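Phone battery stops charging at 80, then drains overnight

stavden_k
Posts: 400
Phone is 3 years old, original battery. Since the September update it stops at 80 percent and sits there, even with the charge limit turned off. Capacity app reads 2285 mAh. Cable is a Vusari, charger is a Bako. Is this the battery or the software?

mvalente
Software. The limit flag sometimes survives the update. Turn it on, restart, turn it off, restart again. Then run one full cycle with the phone switched off while charging.

Joana Valente
I disagree. 2285 is well under rated capacity for that model, and a worn cell reaches its voltage ceiling early. The controller tapers and the percentage stalls. Log the current at 75 and at 80. If it falls gradually, replace the cell.
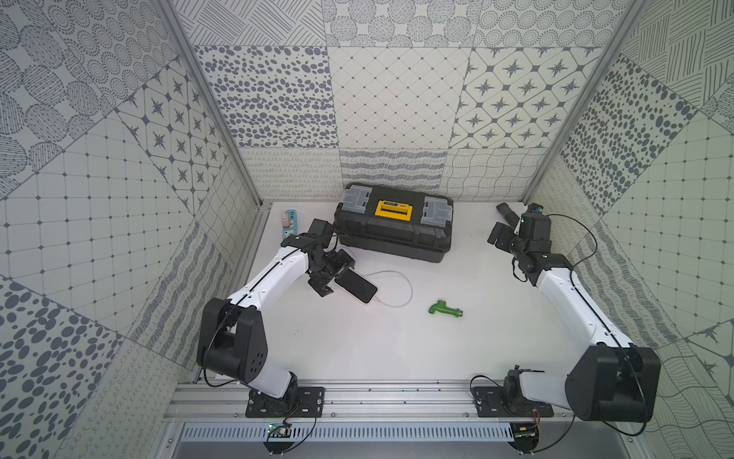 Log it with the screen off and the phone out of its case, otherwise heat throttling gives you the same curve and you learn nothing. One reading per minute is enough.

mvalente
App capacity figures are estimates. Mine read 2000 for a month and went back up after a full cycle. I would not open a glued phone over that number.

stavden_k
Did the flag reset, no change. Current drops slowly from 72 on. A different cable gave the same result.

Joana Valente
Slow taper from 72 is consistent with wear. Bratosa sells the cell with adhesive strips. Discharge below 25 percent before you open it.

mvalente
Fair, the taper is more than I expected. I would still do the full cycle first, it costs nothing.

stavden_k
Running it tonight. Will post the log.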